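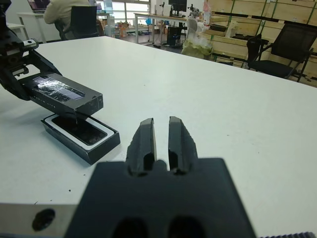

Lid-closing episodes: how to label and split when only one arm does the work

Posted by Hawi Abera, 2024-10-19
Tags: teleoperation, bimanual, wrist view, labeling

We are recording demonstrations of putting the lid on a black box on a white table. The left arm holds the lid. The right arm stays in its own wrist view and has no part in the task. Policies trained on the first batch drop the lid slightly off square, and the right arm drifts during playback. Two points I can't settle from the Drekarano notes: should the right arm's actions stay in the training data, and should the approach and the final lowering be separate segments? Each episode runs 15 seconds.

Fergal Gilmartin
Keep the right arm in. If you drop its actions you have to hold it with a separate controller at run time, and then you have two things to debug. Drift usually comes from operators resting a hand on the idle leader arm — small motions get recorded as if they were intended. Park it, log a constant target, and re-record any episode where the joint trace is not flat. On segments, I would keep one episode and add a phase label at the point where the lid is over the base. Hard splits lose the transition, and your error is probably in the transition. Also vary the starting position of the base. We used 9 positions on the Nellov cell, with 5 episodes at each, and the off-square drops became less frequent.

Oranuch Duangkaew
Check the lighting too. A glossy lid reflects differently at every angle and ours failed in the afternoon until we recorded at 3 times of day.

Arif Sopacua
Same problem with the drift, on the left side in our case. Following.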